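August, by Birthe Hafþórsson

Packing a school pouch so the compass survives

Every August I dump my kid's school stuff out on the old work table and start over. It takes me about 7 minutes now, and I kind of love it!

Step 1. Empty everything out. Shake the pouch over the trash (so many shavings), then lay it flat. I leave the compass in its clear case with the lead holder, and the blue pencil case goes off to one side.
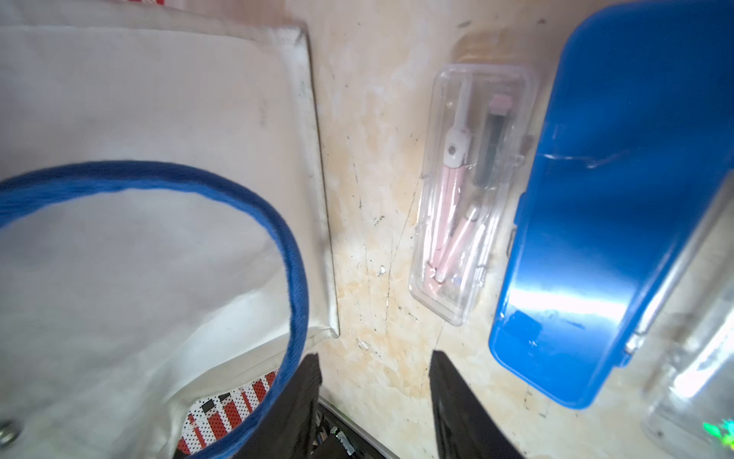
Step 2. Big things first. Slide the pencil case in along the bottom, then the compass case flat on top. Snap it shut and pick it up by the blue cord. If it bulges, take 2 pencils out and try again.

Comments

Telmo Arroyo: Mine never closes. Do you put the ruler in too?

Birthe: Nope, ruler goes in the backpack!

Contact | © Grovdale | Back to top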